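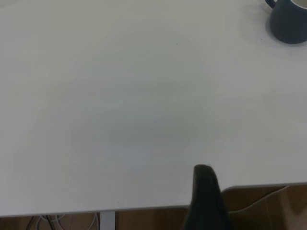
Coffee cupping is the practice of tasting brewed coffees side by side in order to compare their smell, flavor, and body. Growers, importers, roasters, and café owners all use it, and so do a growing number of people at home. It needs very little gear, it can be learned in an afternoon, and it opens up a surprisingly wide world of taste – one coffee may recall blackberry jam, while its neighbor on the table leans toward walnut or fresh tobacco.

Background

Coffee was once judged mostly by the look of the green beans. Buyers checked size, color, and visible flaws, then set a price. Tasting before purchase spread through the port trade as merchants learned that two handsome lots could taste nothing alike. Small roasting pans, round tables, and deep spoons became normal equipment in trading offices, and the basic routine has changed little.

Method

The coffee is ground fairly coarse and placed dry in a cup or bowl. Tasters first smell the dry grounds, which give off their lightest and most fleeting scents. Hot water just off the boil is poured straight on, with no filter, and the cup is left alone for four minutes. A thick crust of grounds rises to the top. 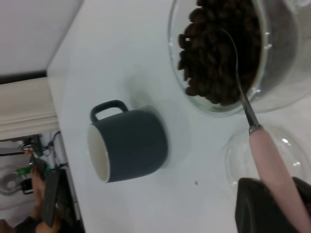

A mug with a white interior and a glass bowl of roasted coffee beans.

Breaking the crust is the moment many tasters love best. The back of a spoon is pushed through the floating layer with the nose held close, and a great rush of aroma comes up at once. The foam is then skimmed off. When the coffee has cooled enough to taste, each person takes a spoonful and slurps it loudly. The slurp sprays the liquid across the whole mouth and carries its vapors to the back of the nose, where most of what we call flavor is sensed.

Tasting continues as the cups cool. Sweetness and acidity are often easier to read in a lukewarm coffee, and faults that hid behind the heat may step forward.
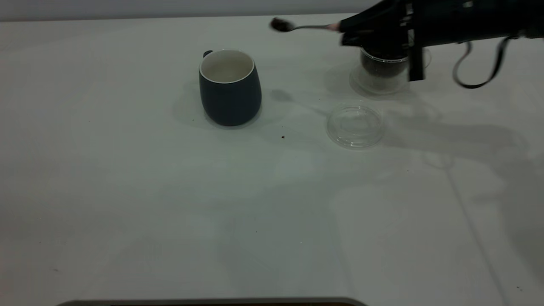

Regional customs

Local habits give cupping much of its charm. In the hill town of Nunelico, growers hold an open tasting every February, when the first lots of the harvest are ready. The event began with 26 cups on a single long bench and now draws almost 2,000 visitors. Lots are served without labels, and farmers are said to take great delight in failing to pick out their own.

The Kotach tasting house follows a quieter style. Its Thursday sessions are held in silence until the last cup is cold, and only then do the tasters compare notes. The house keeps a handwritten word list of 115 flavor terms, including "wet slate," "pie crust," and the much-debated "warm raisin."

Scoring

Most score sheets cover aroma, acidity, sweetness, body, aftertaste, and balance. The Clusto sheet, popular with small roasters, adds a blank line for any word the taster likes. Scores from different people are compared before an average is taken, and a gap of more than 2 points on any line usually means the coffee is brewed and tasted again.

See also

Coffee roasting
Green coffee grading
Tea tasting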